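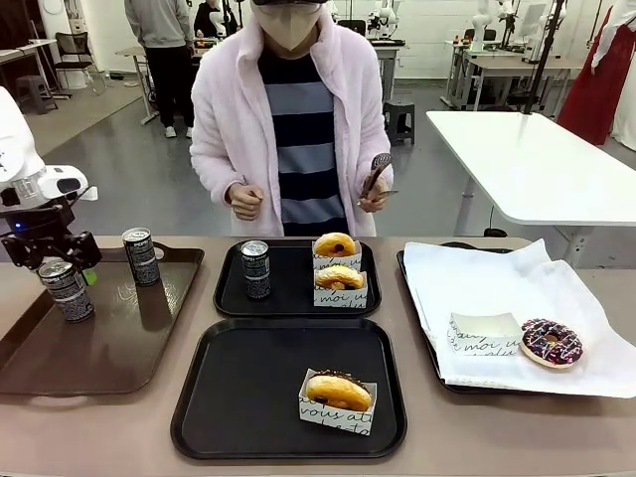
Kenneth Galbraith wondered in the break room whether any of us would still be wanted once the arms could plate a tray by themselves, and I haven't been able to shake it.

I work the pastry counter at Jenach, mostly donuts and canned drinks, and since January we've shared it with robot arms. I don't dislike them! My wrists are better than they've been in years. But my day feels chopped up now. I used to fill trays and chat while I did it, and now I wait, step in with the tongs, step back and wait again. My manager says my hours are safe, and I believe her, mostly. Has anyone been through this at their own workplace? What should I be asking for while it's still early?

Donuts in sleeves, two to a tray, is the bit we still share between person and arm:
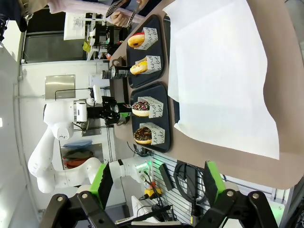 Replies

Plum_and_custard
Oh, I feel for you. We went through the same at Hviid, packing lunch orders, and the first couple of months were the worst, because everyone's job was half one thing and half another. Ask for your new duties in writing, with the pay grade beside them. I was doing the setting up, the restocking and the fixing of crooked sleeves, and on paper I was still a packer. Once it was written down they gave us 50 paid hours of training, and I've grown quite fond of the work (I never thought I'd say that). Ask who sets the pace, too. Ours was set for 800 orders a shift before anyone had asked the people standing there, and it came down to 717 after we all spoke up. And do keep the chatting going. We moved our prep bench so we face each other again, and it's made such a difference to the mornings.

wattle77
they'll say hours are safe till they arent. join the union

Marg in Ballarat
A bit of both, dear. Do join, but have a friendly word with your manager first and ask what happens to the hours when the counter's quiet. At our place that was the part that slipped.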